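4.2 Wrist-view segmentation with self-masking

The wrist stream is the only input available to the grasp planner during the last part of the approach, when the arm hides the target from the overhead camera. It is also the stream with the least stable background. The fingers enter from the bottom of the image and move with the jaw command, so a fixed crop either throws away usable pixels when the jaws are wide or leaves finger pixels in when they are nearly closed. Early versions of the Tornon planner used the fixed crop, and most of the false contacts reported by Admasu and Dinsa in the May trials came from the inner jaw being taken for an object edge.

We replace the crop with a mask computed from the joint state. Let q be the measured jaw opening and M(q) the set of pixels covered by the fingers at that opening. M is built once per gripper by sweeping q over 19 positions against a plain backdrop and interpolating between neighboring positions at run time. The mask is then grown by a small margin to absorb timing error between the encoder reading and the image. Pixels inside M(q) are marked as unknown, not as free space. This matters for objects that lie partly behind the finger bases: a target that disappears under the mask keeps its last fitted outline, and the planner may not route a finger through it until it has been seen again.

Outside the mask, the segmenter must handle three kinds of input that gave us trouble. The first is clear plastic. Depth returns on transparent bottles are sparse, and the color image shows mainly highlights and bent background, so we fit a body axis to the highlight edges and accept the segment only if the fit holds over several consecutive images. The second is thin debris on dark surfaces. Lint and fibers produce strong local contrast on matte black and were often promoted to small objects. A segment is now dropped if it has no measurable height and its width stays under a set limit along its full length – the limit is tuned per surface. The third is crumpled film and cloth, where bright folds saturate and split one item into many. We merge neighboring segments when the gap between them is bright and has no depth step.

Hands are treated separately. Any region labeled as a hand, gloved or bare, is given a keep-out volume, and an object touching that volume is removed from the list of grasp candidates. The planner does not try to guess whether the person is placing the object or taking it away.

The segmenter was trained on 3000 labeled wrist images from the Rotstead workcell and tested on 748 images held back from training. Labels were drawn by Habte and checked by Alemneh. Small marks on the fingers, such as scuffs, were left unlabeled on purpose, as they fall inside M(q) and never reach the segmenter. Figure 4 gives a typical input with the jaws open.

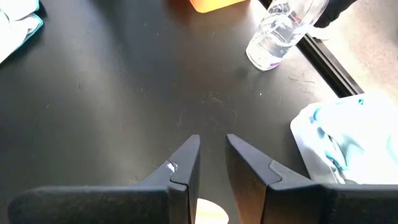
Figure 4. Wrist view before masking. Both fingers are inside M(q); the clear bottle at upper right is excluded as a candidate by the gloved hand next to it. Pale fibers are visible on the black tabletop.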